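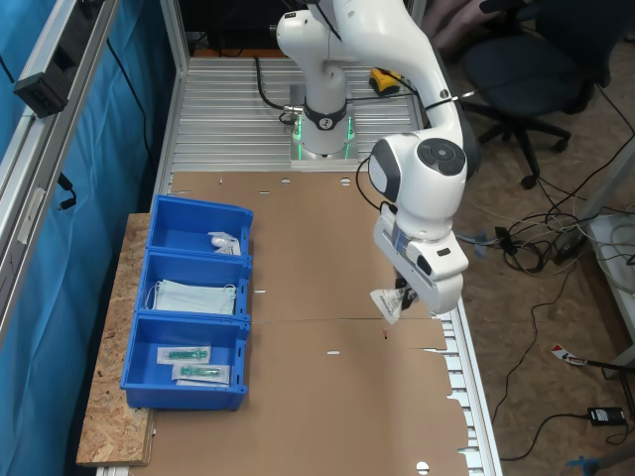 Figure 6. Arm over the work mat with a packaged item held in the gripper. Supply bins on the left.

## 6 Setting up the Caltik picking station

This section covers the layout of the table, the teaching of bin positions and the first picking run. Mount the arm and connect the controller as set out in Section 5 before you start.

The Caltik kit sorts light, packaged medical supplies into open bins. It is meant for stock rooms and training rooms. It is not approved for handling opened or unwrapped sterile goods.

### 6.1 Before you begin

Check that:

- the base plate bolts are tight and the arm does not rock when pushed by hand
- the light band near the base is green
- the emergency stop is within reach of the operator and has been tested
- the Kosima control software is version 57 or later

> **Caution:** Keep hands, sleeves and lanyards out of the reach of the arm whenever the drives are on. The arm may move without warning after a pause.

### 6.2 Laying the work mat

A bare slotted table lets thin packets slip into the grooves, where the fingers cannot get under them. Cover the picking area with a flat sheet. Plain brown cardboard is suitable.

1. Switch the drives off.
2. Lay the sheet flat on the table in front of the base. Flatten any folds or seams that stand proud of the surface.
3. Make sure the sheet does not touch the base plate or cover the bolts.
4. Fix the corners with low-tack tape.
5. Run the **Surface height** routine from the Kosima menu. The arm lowers until it touches the sheet and stores the reading.

Repeat step 5 each time the sheet is changed. A new sheet of the same type can still differ enough in thickness to upset the grip on flat packets.

*Note:* Shiny or white mats are not recommended. White paper backing is hard to find against them.

### 6.3 Placing the bins

Up to three bins can be set in a row along one side of the table. Figure 6 shows the left-hand layout, with face masks in the middle bin and packaged syringes in the nearest one.

1. Fit a level strip of board along the table edge if the bins would otherwise sit across the grooves.
2. Place the bins end to end so that they touch. Gaps between bins cause the stored positions to drift.
3. In Kosima, open **Layout > Bins** and choose *Left* or *Right*.
4. Guide the gripper by hand to the centre of the bin farthest from you and press **Store**. Repeat for each bin, working towards you.
5. Name each bin. Names are printed in the run log and cannot be changed during a run.

Do not fill bins above the rim. The arm crosses them at a fixed height.

### 6.4 Setting the grip

Grip force is set on a scale with no units. The factory value is 53, which suits most paper-and-plastic sterile packs.

1. Place one sample item on the mat.
2. Select **Grip > Teach** and let the arm pick up the item.
3. Check how the item hangs. A pack held by one edge will hang at an angle. This is acceptable provided it clears the bin rim during transfer.
4. If the pack slips, raise the value one step and repeat.
5. If the paper creases at the fingers, lower the value one step and repeat.

> **Caution:** Discard any sterile pack used for teaching. Repeated gripping can damage the seal without leaving a visible mark.

### 6.5 First run

1. Place a few items on the mat, not overlapping.
2. Stand clear and turn the drives on.
3. Set the speed to **Slow**.
4. Press **Start**. The arm picks one item at a time and returns to its rest position when it finds nothing more on the mat.
5. Open the run log and compare each entry with the contents of the bins.

If the run stops with code 671, the gripper has closed without detecting an item. Check the surface height first (6.2, step 5), then the grip value. If the code returns after both checks, export the log and send it to Urkska support.

### 6.6 Cables and floor area

Leave enough slack in the gripper cable for the wrist to turn fully in both directions. Check that the loop cannot catch on the gripper housing. The base cable should leave the table on the side away from the bins.

Route floor cables away from the operator's standing position, and keep power adapters off any area that is wet-mopped.

### Revision record

Issue of December 1, 2025. Section 6.4 rewritten after trials at the Baloyi training store. Text: Zinhle Hendricks. Checked: Khanyisile Fourie.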